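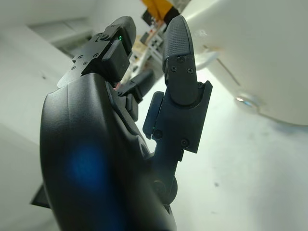 Black robotic hand, seen from below

Cukcombe Film Society
Minutes of the Programming Meeting, 5 December 2016

1. Minutes of the November meeting were approved as circulated.

2. Attendance. The Hullance double bill sold 177 tickets. Receipts were $1,008.

3. Horror season. It was agreed to open with the Manalex print of "Shehu," running time 86 minutes. A motion to show the dubbed version was defeated. The subtitled version will be booked.

4. Start times. Late screenings will begin at 7 p.m. through the end of the season. The website is to be corrected.

5. Other business. Renewal of the projector lease was deferred.

The meeting was adjourned.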